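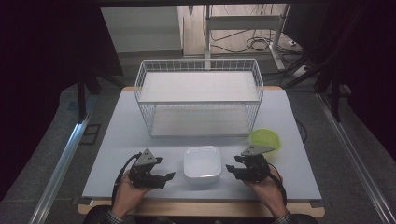
Food storage and kitchen area check – Drenitz site

Date of visit: May 6, 2022
Previous visit: no written record found
Result: passed with comments, though I would not read too much into the word "passed"

1. Fridge temperature
Partly met. The log gives the same reading for every day of the last 11 days, in the same pen. Fridges do not behave like that. The built-in display on the Hasen unit is being treated as gospel, and the separate thermometer was in a drawer. Put it on the middle shelf and write down what it says, including on the bad days.

2. Hand washing
Met. Soap, hot water and paper towels at the sink. The poster claims hands are washed for the full time "every time". I watched for a while and have my doubts.

3. Cleaning products
Not met. A Gultex spray bottle had been refilled with something that did not smell like the product on its label. Either buy the right refill or throw the bottle away. Sprays were also kept on the shelf over the bread, as they apparently have been for years.

4. Food containers and lids
Met, with a reservation. Lids should fit all the way round and the base should be sound. Print on the side of a tub says nothing about when the food went in, so every tub in the fridge needs its own date label. I was told that "everyone knows what's in them". I asked, and everyone did not.
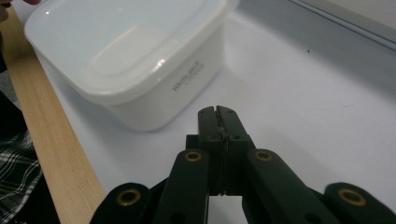
5. Dry goods
Partly met. Flour and rice are off the floor, at last. One opened bag of lentils was held shut with a peg. The stock sheet lists 127 items and is said to be checked monthly, but it still includes a freezer that went to the tip.

6. Pest control
Met on paper. Yang, the contractor, left a certificate saying 100 per cent of bait points were inspected. Two of those points are behind a cupboard that has plainly not been moved – the dust in front of it is unbroken. Ask for the next visit to be accompanied.

7. Fire blanket and extinguisher
Met. Both in place and in date. The blanket is hung behind the door, so it can't be seen when the door is open. Move it.

8. Staff training
Not checked in full. Over 6 certificates were shown to me as photocopies. I would like to see the originals.

Actions before the next check in late May: items 1, 3 and 7. A promise to "look into it" will be marked as not done.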